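Projects > Textiles > Student Reports

Filed under: Dyeing, Year 2

Black That Stays Black
by Yến Châu and Martim Mota

We wanted to know why black clothes go gray, and we had so much fun finding out! We cut 66 swatches from old cotton shirts, dyed them with Kravchuk powder and washed half in cold water, half in hot. The cold ones kept far more color (we really didn't expect such a gap). Salt in the dye bath helped too, about 300 grams per batch. Next we want to try wool.

Comments

Gidon: Did you rinse with vinegar?

Martim: No, only water!

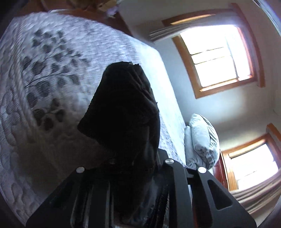 Black fabric against a pale quilted bedspread.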